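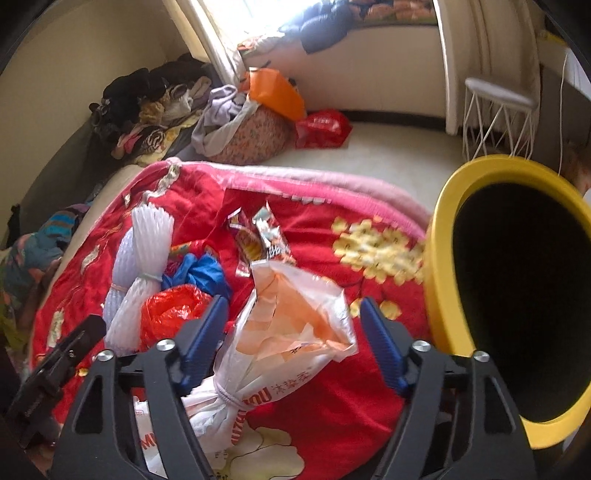 Attachment 1: white bag with the string round its neck, held between the finger pads.

Ticket: Bag neck labelled as two objects, grasp width resets
Category: Software > Perception > Segmentation
Print this ticket | E-mail this ticket
Opened by: Gemechu Wako
Date: 10 November 2019
Component: Weldu (mask tracker), feeding Fisilier (grasp state)
Status: Open, workaround in place

Problem
When a plastic bag is held by its gathered neck, Weldu splits it into two masks at the string. The flared top gets a new object ID and the lower part keeps the old one. Fisilier then sees the held object change and sets the grasp width back to its default. The log shows "target lost" although the bag is still between the pads.

Steps to repeat
Load the bedroom set in Jirnard and play it from the first closed grasp. Leave the tracker on default settings. The split comes within 30 frames.

What I tried
Lowered the edge threshold. The bag stayed whole but the mask spread on to the crumpled red bag and the bedspread, so I put it back.

Turned off the colour term. No change to the split. The two foil wrappers further back were merged into one object, which is a separate fault and has its own ticket.

Masked out the finger pads before tracking. This helped in 3 of 10 runs. In the others the blue cloth on the bed was taken for part of a pad and masked as well. The pad mask goes by colour only and should be using the jaw position.

Raised the merge window from 4 frames to 10. The two masks are now joined again before Fisilier reads them, and the width holds. It adds a delay on release, so I would not ship it.

Reply from Trurberg support
Please send the tracker log with merge events switched on. We think the thin string is read as a boundary because the edge pass runs before the depth check. A build with the order swapped can be tested on your set.

Update, G. Wako
Log sent. Keeping the merge window at 10 until the new build is in. Please leave this ticket open.

Contact support | © Trurberg | Back to top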